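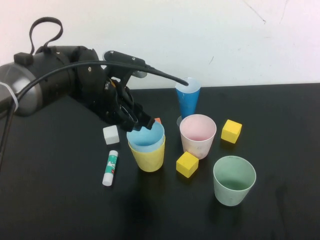 Week 6 notes: Buffer states and who gets to call them that

These are my notes from the lecture, cleaned up a bit for people who missed it or who couldn't read my handwriting on the board (sorry again). They don't replace the reading. The chapter on treaty neutrality is still fair game for the midterm, and so is the map packet.

Where we left off

Last week we got through the balance of power and why small countries have such a hard time staying out of it. I promised we'd pick up with buffer states, so let's start with the word itself. A buffer state is usually defined as a smaller country sitting between two bigger rivals, one that both of them would prefer to see independent if they can't have it for themselves. Notice who is doing the preferring in that sentence. It's the neighbors. People who live in a buffer state almost never use the word about themselves, and I'd like you to keep that in the back of your mind whenever you see it in an article.

The textbook cases are Afghanistan between the British and Russian empires, Siam between British Burma and French Indochina, and Belgium after 1839. Three very different stories! Afghanistan lost control of its foreign policy for decades. Siam gave up a lot of territory but kept its throne and was never formally colonized. Belgium had a signed guarantee from the great powers and got invaded anyway in 1914.

What makes one last

I put two questions on the board and I'll put them here too, in the form I'd use on an exam.

First, do both rivals think the buffer is cheaper than a shared border? If one of them changes its mind, the whole arrangement is in trouble. This can happen fast – a new railroad can do it, or a new government, or a war somewhere else that ties up the other side's army.

Second, can the buffer state govern itself well enough to keep both neighbors from finding an excuse to come in? Civil war is the classic excuse. So is unpaid debt. A lot of late nineteenth century reform programs, Siam's included, make more sense once you read them with foreign creditors and foreign consuls in mind.

Somebody asked after class whether geography isn't doing most of the work here. Mountains help, sure. But the Low Countries are flat as a table and that buffer held for a good long stretch, so I'd be careful with any answer that is only about terrain.

The Miltevora exercise

For the rest of the session we ran the simulation, and I want to write down the setup since a few groups were working from an old handout. Miltevora is our made-up landlocked republic. To the north is Hiseck, a federation that supplies nearly 110 percent of what Miltevora needs in natural gas in an ordinary January (the extra gets resold, and the resale money matters a lot to the budget). To the south is Prarberg, which controls the only rail line to the sea. The shared border with Hiseck runs 976 kilometers. There is an old friendship treaty with Prarberg that expires in two years, and neither side has said whether it wants to renew.

Your group was asked to write Miltevora's opening position. Most of you went straight for formal neutrality, and I get why, it's tidy. Still, I'd push you on this. Who guarantees it? What does Hiseck get for signing? If the answer is "goodwill," go back and try again. The group that offered transit fees to both sides had a stronger hand than they realized, and I wish they'd stuck with it when Prarberg threatened to close the line.

A word on hedging, which came up in three of the memos. Hedging means keeping useful ties with both rivals and putting off the choice between them. It's a policy over time. Signing one trade deal with each neighbor on the same afternoon is not enough to count, and please don't use the word as a fancy way to say "undecided."

For next time

Read the Ertürk packet, all of it, including the footnotes on customs unions. The revised position memo is due 4 July 2022 before class and it's worth 50 points. Keep it to two pages, single spaced, and put your group's country at the top – I had a stack last time that I couldn't sort. Bring the map packet too. We're starting with rivers.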